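# Getting the Musty Smell Out of Towels

Two sour towels in a cupboard will make the whole shelf smell, so this is worth doing properly once and then keeping up with. 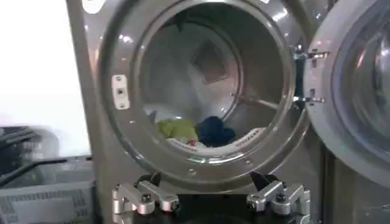 *A small pile at the bottom of the drum.*

I wrote the first version of this page for people renting rooms in Fivcombe, where most of us share a laundry room and dry things indoors for half the year. It has been changed a few times. The part about soaking is longer now, and the part about fabric softener is more strongly worded than it used to be.

## What causes it

The smell comes from bacteria and mildew living on what is left in the cloth: skin oil, soap, body lotion, detergent that never rinsed out. Towels are thick and hold a lot of it. They are also wet every day. A towel can smell fine when it is dry and go sour a minute after you start using it, which tells you the problem is down in the fibers and another ordinary wash is not going to shift it.

Adding more detergent usually makes it worse.

## What you need

- Washing soda (sodium carbonate, sold in the laundry aisle; it is stronger than baking soda)
- Oxygen bleach powder, the kind based on sodium percarbonate
- Your normal detergent
- A bathtub or a large bucket
- Rubber gloves
- A kitchen scale, if you have one

Don't use chlorine bleach for any of this. It will take the color out of most towels and weaken the loops, and it must never be mixed with vinegar, ammonia or other cleaners.

## Step 1: Sort

Pull out anything with a care label that says cold wash only, and anything with elastic or a rubber backing. Bath mats get their own load. Keep dark towels away from light ones even if they have been washed together for years - a long hot soak pulls out dye that a short wash doesn't.

Microfiber cloths can be washed warm but leave them out of the soak. They pick up lint from cotton towels and never let go of it.

## Step 2: Soak

Fill the tub or bucket with water as hot as the label allows. For a bucket holding 10 liters, dissolve 200 grams of washing soda, stir until you can't feel grit on the bottom, and put the towels in. Wear the gloves. Push everything under and press the air out.

Leave it for four hours. Overnight is fine for plain white cotton. Stir when you walk past.

The water will probably go gray or yellowish. Some of that is old detergent and some of it is loose dye, and how dirty it looks is not a good measure of how well the soak is going. Marius Preda, who has the room below mine, soaked a set of brand new towels out of curiosity and got murky water from those too.

Drain, squeeze the towels out by hand, and go straight to the wash. Don't leave them in a heap.

## Step 3: Wash hot

1. Load the drum loosely. Your hand should fit between the laundry and the top of the drum. Heavy wet towels count for more than they look.
2. Put the oxygen bleach in with the load, following the amount on the pack.
3. Use half your usual amount of detergent.
4. Choose the cotton program, 60 °C (140 °F), if the label permits it. Avoid the eco or quick setting this time. Quick programs are too short, and many eco programs spend very little time at the full temperature.
5. Add an extra rinse.
6. Spin at 1000 rpm or higher. If your machine has a faster setting and the towels are cotton, use it.

Take the towels out when the program ends. An hour in a closed drum on a warm July day can be enough to start the smell again.

## Step 4: Dry

Shake each towel hard before hanging it, two or three snaps from the short end. It lifts the loops and the towel dries faster and softer. Hang it over two lines if you can, so there is a gap down the middle for air.

Outdoors in the sun is best. Indoors, open a window or run a fan pointed along the rack, and leave more space between towels than seems necessary. You want them dry the same day. If they are still damp at bedtime, finish them in a tumble dryer or put a fan on them overnight.

Check the hems before folding. They are thicker than the rest and stay damp longest.

## Step 5: Smell test

Wet one corner with warm water, wait five minutes and smell it. If it is still sour, repeat the soak and the wash once. If it is sour after two full rounds, the towel is ready for the rag bag.

## The machine itself

If clean laundry comes out smelling wrong, look at the washer.

- Wipe inside the folds of the door seal with a cloth and warm water with a little detergent. Pull the rubber back gently and get underneath.
- Take out the detergent drawer and scrub it, then scrub the slot it slides into. An old toothbrush works.
- Clean the drain filter if yours can be reached. Put a tray and a towel down first, and let the machine cool.
- Run an empty hot program with oxygen bleach, or a drum cleaning program if there is one.
- Leave the door and the drawer open between loads, unless you have small children or pets who might climb in.

I do this once a month, on a Saturday, before the first load.

## Keeping it from coming back

Stop using fabric softener on towels. It coats the cotton, the towel absorbs less, and the coating traps everything you are trying to wash out. Dryer sheets do the same thing.

Wash bath towels after three or four uses. Hang them spread out between showers, on a bar and never bunched on a hook. Gym towels shouldn't spend the night in the bag.

Measure the detergent. The line in the cap is often hard to see and most people pour past it. In soft water you can use less than the pack says.

Banafsheh Mohammadi wrote to ask whether vinegar in the rinse is any use. It can help a little with hard-water stiffness, but some washer makers warn against it on account of the rubber parts, so read your manual first. I gave it up and didn't notice a difference.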